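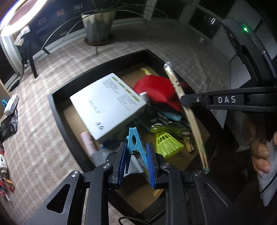
Stestwood, 9. Januar 2022 - Der Haushaltswarengroßhändler Tatton stellt die Artikelstammdaten seines Kleinteilesortiments auf ein einheitliches Schema um. Betroffen sind 1066 Artikel, darunter Wäscheklammern, Einwegbesteck und Essstäbchen. Die Umstellung erfolgt in 3 Stufen und soll im August abgeschlossen sein.

Künftig werden Maße, Werkstoff und Verpackungsart je Artikel in 11 Pflichtfeldern geführt. Bisher lagen diese Angaben teils nur als Freitext vor.

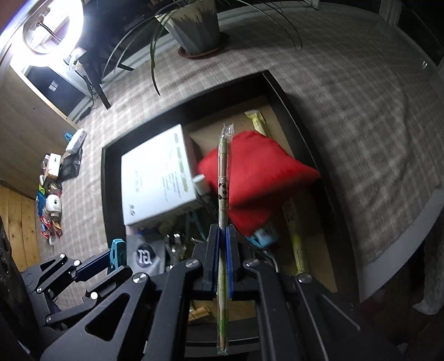
Für Einzelverpackungen aus Folie und Papier gilt eine getrennte Gewichtserfassung nach Materialanteil. Bezugsgröße ist jeweils eine Menge von 1000 Stück.

"Händler können die Datensätze ohne manuelle Nacharbeit übernehmen", sagt Projektleiterin Oanh Phan. Bestehende Artikelnummern bleiben gültig. Der Export im alten Format wird mit der letzten Stufe eingestellt.

Die technische Umsetzung liegt bei Lenihan, Bukolgate.

Pressekontakt: Parvathi Krishnan, Tatton, Stestwood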